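Drawing badly, on purpose, month three

March 18, 2021

Quick one tonight, I have 9 tabs open and dinner is in the oven.
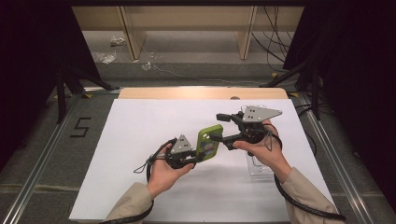
So back in December I told myself I'd draw every day. Did not happen. What did happen is I drew most days, usually standing up at the kitchen counter, usually something dumb like a lemon. Still counting it.

Biggest change — I quit buying nice sketchbooks. I have four of them on the shelf with two pages used in each. Too pretty to mess up. Irfan told me to get the cheapest big paper I could find and tape it down, so I did, and I've gone through so much of it. Pears, shoes, the cat's back end. Nothing worth framing and I don't care.

Things I've learned, no order:

Draw bigger than you want to. I draw tiny when I'm nervous. Tiny lets you hide.

Soft pencil. I was using a hard one for years like I was doing taxes.

Timer. 90 seconds for the first one, then 9 minutes for a proper go. The short ones are nearly always better and it's kind of annoying.

Don't erase. I took the eraser out of the drawer and gave it to my nephew. He's eaten part of it, I'm told.

Albane has been running a thing over video where we all draw the same object and hold it up at the end. Last time was a colander. Never, ever draw a colander. Damián did his in ballpoint and it was so good I nearly left the call. Mine looked like a helmet with a rash.

Also tried charcoal. Got it on the fridge, the light switch, my good coat. Loved it. Will be doing it agian when the weather lets me work out on the steps.

Hands are still awful. I can do a mitten. I can do a fist if the person is very patient. Anything with the fingers spread and I get six of them, or they come out like a bunch of carrots. Thodoris says to draw the gaps between the fingers first and then the fingers sort of show up on their own. Tried it twice, got slightly better carrots.

Oh and somebody asked in the comments about the drawing book I mentioned. It's my mom's old one and the cover is gone, so I can't tell you the title, sorry. I'll ask her.

Next month I want to do faces, starting with my own, poor thing. Ok the timer for the oven is going — bye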